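Carpet on the Craft Table: Your Questions
March
Posted by Holger Åberg

We use cookies to remember your preferences. Accept | Manage

Ever since I mentioned that I glued carpet onto my sorting table, my inbox has been full of the same handful of questions, so I'm putting the answers in one place. If yours isn't in here, leave it at the bottom and I'll get to it!

Why on earth would you carpet a table?

Beads! I restring old necklaces (and fix small things for anybody in Sirkcombe who turns up with a bag of them), and on a bare top every dropped bead heads straight for the floor. On carpet it just sits there looking at you. It's quieter too, which my downstairs neighbor appreciates when I'm sorting odds and ends at 6 a.m.

What kind should I buy?

Short and dense. I started with a lovely thick remnant from Bognár and lost a whole packet of crimps in it the first evening. The one I have now is a blue-gray Rikton offcut, a bit fuzzy, and silver things show up on it nicely. Dark beads do too. I wouldn't go patterned — you'll be hunting for a bead among flowers.

How did you stick it down?

Double-sided tape around the edge and a cross of it through the middle. I tried spray glue on an earlier table and it came up in lumps. Cut the piece a little big, stick it, then trim with a fresh blade. I left mine flat overnight under a stack of cookbooks.

How do you clean it?

Lint roller most days. When it needs more than that I mist it with plain water from a spray bottle and go over it with a stiff brush. Don't vacuum before you've checked for beads. Ask me how I know.

Do you sort by size or by what things are for?

By where they live! Hammer and tape measure go back to the tool drawer, toothpaste goes to the bathroom, clips go in the desk. Everything gets tipped out together first and then I take one home's worth at a time. I used to make piles, and then I just had piles.

Is there a rule about what's allowed on there?

Nothing with wet paint or glue on it, and no mugs. Hammers can rest on it but I do the hammering elsewhere, as the carpet gives too much and the nail goes in crooked.

Where do finished necklaces go?

In a Funora case with 16 little compartments. I hang the long ones on hooks inside the closet door — a strand left bunched up tends to knot itself around whatever is next to it.

Can I do this on a folding table?

Sure, just keep the carpet clear of the hinge. Two pieces with a gap will fold much better than one.

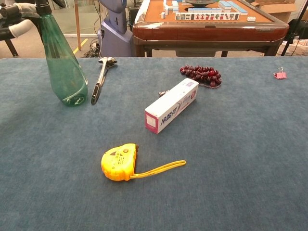
My sister has had felt on hers for years and says it pills badly wherever her elbows go, so I'm going to try the short carpet next. Does the tape hold up along the front edge, or do you have to redo it?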